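How Do You Test a Robot's Hand?

Pick up a pencil. Now put it down and pick up a sponge. You probably did not think about either one. Your fingers opened the right amount, closed the right amount, and stopped squeezing before anything went wrong.

A robot cannot do this without a lot of practice, and without the right kind of hand. Engineers call a robot's hand a gripper. Grippers come in many shapes, and one that is good at lifting a box may be terrible at lifting a marker. The only way to find out is to try.

What is a gripper?

The simplest gripper has two fingers that slide toward each other, like the sides of a closing door. It is called a parallel gripper, because the fingers stay in line with each other as they move. Parallel gripper fingers can be wide and flat, or they can be narrow and pointed. Flat fingers touch more of an object, so it is less likely to twist. Narrow fingers fit into tight places.

Other grippers have three or more fingers that curl, a bit like yours. Some have no fingers and use suction cups. These work well on smooth things such as glass, and badly on anything full of holes.

Two arms, one table

Hannelore Haberkorn tests grippers at a workshop called Utport. She uses two robot arms that reach over the same table from opposite sides. With two arms, she can compare two grippers on the same objects, or see if one arm can hold something steady while the other one works.

The walls around the table are covered in black cloth. Robots use cameras to see, and a busy background can confuse them. If a person in a bright shirt walks past, the camera may pick up the shirt as well as the object. Plain black cloth keeps things simple.

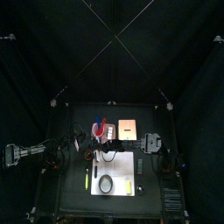

Choosing what goes on the table is part of the job. Haberkorn likes ordinary things, the kind you would find in a desk or a kitchen drawer. A good set has something soft, something hard, something round, something flat and something you can see through.

Each one is difficult in its own way. A sponge squashes, so the robot may keep closing its fingers long after it has a good hold. A metal tin does not squash at all, and a round one can roll or slip. A marker lying flat on a table is thin, so the fingers have to come down very low -- close enough to touch the table, but not to hit it. A marker standing in a cup is easier to reach, but pull it out at an angle and the cup may come along too.

See-through cups and boxes are hard for a different reason. Light passes through them, and the camera has trouble finding where the edges are. Shiny boards cause trouble too. They bounce light back at the camera, and the robot may take a bright patch for an object.

Cables are some of the hardest things of all. A cup keeps its shape when you lift it. A cable bends and loops and gets caught on other cables, and it never lies the same way twice.

Keeping it fair

Suppose you want to know which of two grippers is better. You cannot give one the easy objects and the other the hard ones. Both have to try the same things, placed in the same spots, under the same lights.

You also cannot try just once. Anyone can be lucky one time. In January, Haberkorn tested two grippers, named Atik and Chala. Each had 500 tries at picking up an object and holding it up without dropping it. Atik managed it 287 times. Chala managed it 447 times.

Does that mean Chala is the better gripper? For that set of objects, yes. But when she looked only at the 100 tries with thin, flat things, Atik was ahead. Its narrow fingers could get underneath where Chala's wide ones could not. So the answer depends on what you need the robot to pick up.

What about the controller?

A gripper does not decide anything. The controller does that. It is the computer that tells the arm where to go and the fingers how hard to squeeze. Haberkorn's is called Pukeck. When she compares grippers she leaves the controller alone, and when she tests a new controller program she leaves the grippers alone. If she changed both at once, she would not know which change had made the difference.

Try it yourself

You will need a pair of kitchen tongs, a pair of tweezers, a sponge, a marker, a coin and a piece of string. Try to lift each object ten times with the tongs, then ten times with the tweezers. Hold it up while you count to three. Write down how many times it worked.

Then close one eye and do it again. Write those scores in a separate column.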